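Putting the Keys Back

The lettings firm Brutley looks after nearly 2000 flats and houses, and for as long as anyone there can remember its real business has been keys. Contracts can be emailed. Rent can be chased from a sofa. But sooner or later a plumber stands at the front desk wanting to be let into a basement in Lerlow, and somebody has to go and find the right bunch.

The finding used to take up most of a morning. There was a wall of hooks, a ledger, and a drawer known as the hospital, where bunches went when their tags had fallen off. Three clerks ran it between them and had a private language for the worst offenders. A "widow" was a key with no lock. A "choir" was a set so large that it jangled on the stairs and warned the tenant you were coming.

Last August the hooks came down and a system called Zondusow went up in their place, or began to. The supplier, Baloyi, had promised a machine that would fetch and return any bunch in the building. What arrived first was a cabinet, then an invoice, then a polite explanation that the machine would have to be taught.

Teaching is now a job, with a rota. You sit at a table in a darkened room and do with a pair of hand-held grippers what you have done with your fingers for years: pick up the keys, move them over, put them in the bowl. Then you do it again. The grippers record how it was done, and the machine is supposed to get the hang of it. A good session produces 300 goes. A bad one produces a sore thumb and a new respect for toddlers.

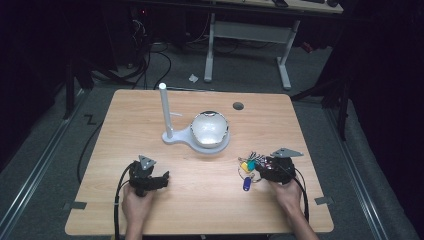

After a week of it the clerks were asked how they were finding things, and Zondusow's newest teacher replied that she had spent 14 years being told the job was so simple a machine could do it, and would like it minuted that the machine was having trouble.

It is having trouble with quite ordinary things. Keys, seen from a robot's side, are a nasty piece of design. They swing, they shine, and no bunch ever lies down the same way twice. The plastic tags get in front of the metal, then the ring gets in front of the tags. People sort this out without thinking, which makes it awkward to write down and explains why the manual Baloyi supplied gives the matter five lines.

The office has rearranged itself around the lessons. The front desk is quieter. Two of the clerks have gone up a pay grade, since "data operator" turned out to sit higher on the chart than "key clerk", a fact they discovered before the management did. The third prefers the desk and has kept it, along with the ledger, which was meant to be thrown out in the autumn and is still filled in daily, in biro.

What happens when the teaching is finished is a question Brutley answers with the word "redeployment". The clerks have heard the word before. In the meantime they have noticed that a pupil this slow needs a great deal of tuition, and they have put in for better chairs.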